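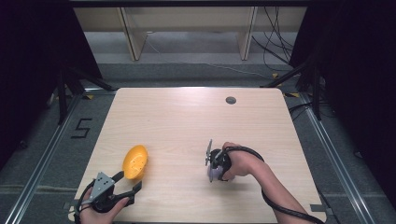 Progress Report to the Lockwood Fund
Station 5, Keltent Handling Laboratory
Prepared by Abimbola Ekpo, Equipment Manager

Last updated: Saturday, September 12, 2020

During this reporting period the laboratory kept Station 5 in service and completed the first round of upkeep set out in the grant agreement. The station is operated with a pair of hand-held grippers, one for each hand, and the current tasks use plastic tableware on a wooden table. Nearly 2,000 handling runs have been recorded under the grant, against a target of 1,000 for the first phase.

Maintenance of the grippers is the responsibility of Fletcher Ashby. Linkages and finger screws are checked at the start of each shift, and cables are inspected for wear where they leave the gripper body. The station was available for 93 percent of scheduled hours. Most of the lost time was spent on cable replacement.
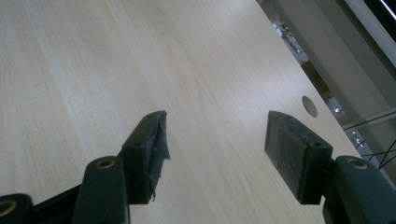
Wear on the finger pads remains the main open item. The covering on one pad has torn and frayed along its edge, while the covering on the facing pad is scuffed but still flat. The two will be replaced together so that both gripping faces have the same thickness. Odair Rocha has requested 4 sets of replacement pads from Tornum, and the cost falls within the approved budget for consumables.

Once the new pads are fitted, Mr. Ashby will check the closing position of the fingers and repeat the opening-width calibration. Runs made before and after the change will be logged separately. The laboratory also proposes to add pad condition to the shift checklist, with the date of each replacement entered by the operator.

The next report will be submitted in November and will include the calibration results. Questions about expenditure should be sent to Mr. Rocha.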